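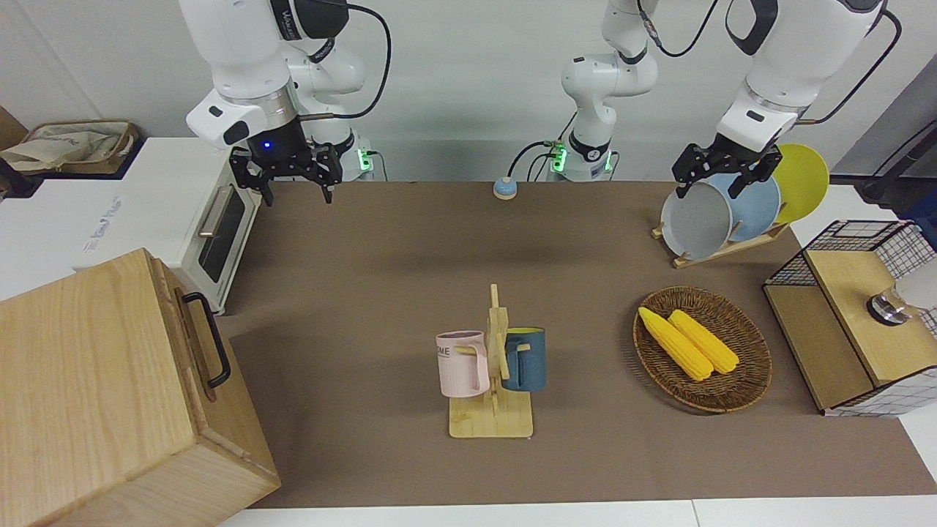 December, after practice. Charted the Flustcombe film again for the Bravine game, all 1278 plays now in the sheet, which still thinks a fumble is a kind of punt. Flustcombe runs left out of the tight set far more than I'd guessed. Their line stands straight up at the snap, like the three plates in that rack, and the left guard gets grabbed by the rim every time. Our ends should enjoy this.

Sled: put the new Brornard springs on. Pushed it 300 times by the counter, then 2 bolts walked out and the counter quit in sympathy. Rated for 1000. Retorqued, thread glue, try again before lifting.

Mondal tracking tags: one has our kicker hitting top speed during the anthem. Swap the battery before blaming the kicker.

To do: recut third downs, fix the punt column, find the other clipboard.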